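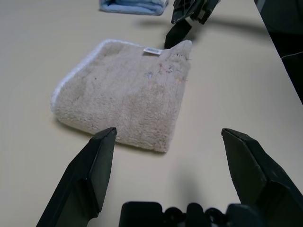
Nernbridge Bimanual Handling Group

Minutes, September meeting, fingers and wrist cameras

Present: Nayara Falcão (chair), Azlan Wattimena, Nosipho Moodley, Cremilda Assunção, Dalva Medeiros (minutes)

The meeting opened at 9:10, ten minutes having been spent on whether it could open without the good adapter.

1. Previous minutes

Accepted. Azlan asked that "the gripper sulked" be changed to "the gripper faulted." Changed under protest.

2. Black fingers against the Ziteo pads

Nosipho reported on the comparison so far. The target is 2000 grasps on folded textiles, split evenly between the two sets. We have 906, mostly with the black fingers, as the Ziteo pads take an allen key that has been in three different drawers this month.

The flat tips get under a fold well enough if they come in low. On thick pile they tend to push the near edge along before they lift anything. Azlan thinks this is a matter of approach angle. Nosipho thinks it is a matter of the fingers. Each has a plot. The plots use different axes and were admired separately.

The Ziteo pads hold better and let go worse. Of the failed releases logged, 42 were with the pads, and in most of those the cloth was still hanging on when the arm was halfway home.

Agreed: same approach height for both sets from now on, written down before the run.
Action: Nosipho to write it down. Azlan to leave it alone.

3. Wrist cameras

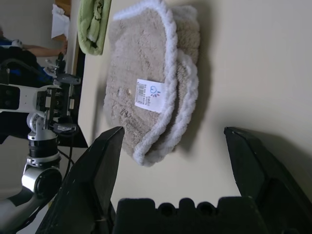 Dalva Medeiros

Cremilda went through the stills. Both fingers stay in view when open, and she wants to keep it that way, having spent most of last spring with a mount that showed one finger and a great deal of palm. The white label on the beige piece comes through as a bright rectangle with print too fine to read. Nayara asked whether we needed to read it. We do not, but the label makes a convenient landmark, and Cremilda would like to know whether the policy is looking at the fold or simply at the label.

Azlan proposed cutting the labels off. Cremilda proposed turning half the pieces over first and seeing what breaks. Her version carried.

Shadows were discussed. With both arms over the table the far gripper throws a long dark one across the cream top, and the edge detector is very fond of it. Moving the lamp was suggested, as it was in the last minutes and the ones before those.

Action: Azlan to move the lamp.

4. Controller

The Araújo controller and the old one were run on the same recorded moves. The Araújo is smoother at the end of a reach and takes longer to start one. Nayara prefers smooth. Nosipho pointed out that she is the one standing there while it thinks. Six more sessions on each before we choose — alternating, so neither gets all the mornings.

5. Textiles

Lint is now a standing item, apparently. The plush pieces pill with handling, and it is not clear that grasp 900 is being made on the same surface as grasp 1. Cremilda will keep one piece of each kind unhandled for reference. It is to live in the cabinet with DO NOT FOLD on it.

6. Any other business

Lakport want to visit. They may, after the lamp.

Closed at 10:25.

Comments

Nosipho M.: Item 2, for the record, my axes were labeled.

azlan_w: Mine were labeled too, just on the back. Lamp is moved. It now shines on the other arm.

Cremilda: Who folded the reference piece?

Contact Dalva Medeiros, Nernbridge, for corrections | © Nernbridge Bimanual Handling Group | Back to top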